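Trenell's ballpark menu grows again, this time with gravy

4/30/25 -- The Trenell Drunderos open their home schedule this weekend, and for the first time in 26 years the most talked-about addition at Hamdy Field is one that comes with a fork.

The club has handed its concession stands to Trostadeck, a catering outfit best known locally for weddings and one very long retirement dinner for the former fire chief. The new menu went up on the team's site Monday night, and by morning the comment section had split into two camps: those who want the brisket poutine, and those who want to know what happened to the plain hot dog.

The plain hot dog is safe. It has moved to the stand behind third base, next to the restrooms, where it will cost a dollar more and come in a nicer bun.

"People told us the food was fine," said Tarek Fawzy, who runs the kitchen for Trostadeck. "I ate here twice last July. It was fine. I'd like us to do a bit better than fine."

Fawzy's version of better includes a smoked turkey leg, fried pickles cut the long way, a lentil sandwich that he says outsold everything else at the tasting, and the poutine, which is served in a souvenir batting helmet. The helmet holds about 200 fries. It is adult-sized and may be worn afterward, although the club recommends a rinse.

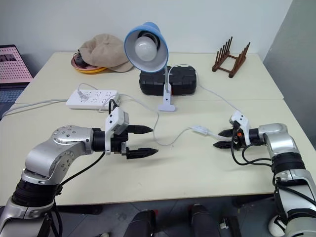 Also new is a family platter called the Doubleheader, meant for four people and priced as though it were meant for six. It comes with a whole roast chicken, corn, slaw and two pies, and it has to be ordered before the third inning. Fans who miss the cutoff can still get the pies.

The kitchen itself is about the only part of the park that got any money over the winter. The fryers are new, the walk-in cooler has a door that closes, and the grill has been moved out from under the broadcast booth, where smoke had been known to affect the play-by-play. The scoreboard still can't display the number 8.

Season ticket holders will get first crack at the food on opening night, with 200 free samples of the poutine handed out at the main gate starting an hour before the first pitch. The samples come in paper cups. Helmets are extra.

As for the team, it finished last in the league a year ago and has brought back most of the same lineup, plus a left-hander who missed the whole spring with a sore elbow. Fawzy said he hadn't really followed the roster moves.

"I know they need hitting," he said. "I've got a brisket that takes 14 hours -- I can only worry about so much."

Gates open at 5:30 p.m. Parking is free in the gravel lot and $5 in the one with lines.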